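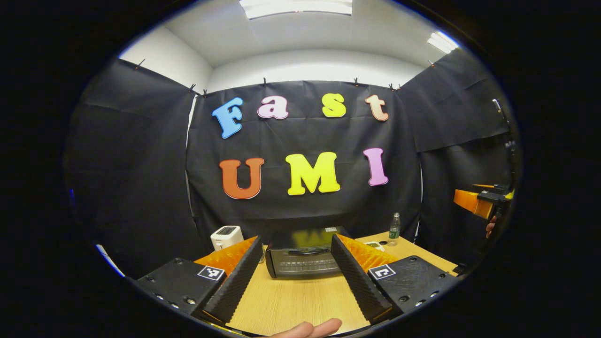
Re: Re-reading order for the Tullora serials, and which cut of season two?

Posted to the Tullora Viewers list, 14 August 2020

Hello all,

I meant to answer this days ago and then got pulled into watching the episodes again, so I suppose that's my excuse and my research in one. Quoting the earlier message, with the part about the comics trimmed:

> I've finally talked my sister into trying Tullora, and she wants to
> know where to start. I remember the pilot being a slog. Can she skip
> straight to the Horkent station stories and pick up the rest as she
> goes? Also, does anybody prefer the broadcast cut of season two over
> the one on the discs? I've only ever seen the broadcast version and
> I'm wondering if I've missed anything big.
>
> And please, no fighting over the finale again. I just want her to
> like it!

First of all, welcome to your sister! It makes me so happy when somebody new comes to this show, after all these years of the same crowd of us chewing over the same 40 episodes.

I would not skip the pilot, though I know plenty of people here would. It is slow, yes, and the first half hour is mostly people walking down corridors and explaining the treaty to each other. But the whole business with the ship's doctor and the sealed letter starts there, and when the letter comes back in season three it just doesn't land the same way if you've only heard about it secondhand. If she really can't stand it, let her watch up to the docking scene, then jump to the last 10 minutes. That gets her the letter, the first look at Horkent, and that lovely shot of the lights coming on along the outer ring.

After that I'd go in order for a little while. I know the Horkent stories are everybody's favorites (mine too), but a good part of the fun is seeing how the captain behaves on the station after watching how she runs her own ship. She's so stiff in those early episodes! Then she gets to the market level and somebody tries to sell her a broken compass, and she haggles – and suddenly she's a person. If you've never seen her be stiff, it's only a scene about a compass.

The one I'd let her skip without a second thought is the mirror planet two-parter. I've tried to love it. I've watched it with friends, and alone, and once with a fever, and it has never gotten any better.

Now, the two cuts of season two. I have both, the discs and my old tapes, and I went back and forth between them this past June. The disc version puts back a fair amount, most of it small. The biggest thing is the long talk between Isa and the captain in the cargo bay, before the vote. On broadcast you get the first few lines, then a cut to the bridge, and Isa's change of heart seems to come out of nowhere. With the whole scene in, you see her working up to it, and you also find out why she kept the Malinowski charts all that time. So yes, I'd say you've missed something big, and I envy you getting to see it fresh.

What the discs lose is some of the music. The broadcast cut had that low humming theme under the evacuation, and for whatever reason the discs have something brassier there that I don't care for at all. My own habit is to watch the discs straight through and then put the tape on for the evacuation. It's a silly amount of trouble to go to, and I do it every time.

As for the finale, I'll behave myself. I'll only say that she should watch the last two episodes in one evening, with the phone off.

Do come back and tell us how she gets along. I'd love to know which character she takes to first – my guess is the quartermaster, but I've been wrong about that with every single person I've shown it to.

Warmly, from a longtime lurker who seems to have stopped lurking

Recent threads on this list
Best Horkent market episode?
Disc set: menu freezes on side two
Isa's coat, and where the pattern might be found
Tullora novels: are any of them worth tracking down?
The Malinowski charts, a theory
Season three vote scene (spoilers)
Trading old tapes, postage only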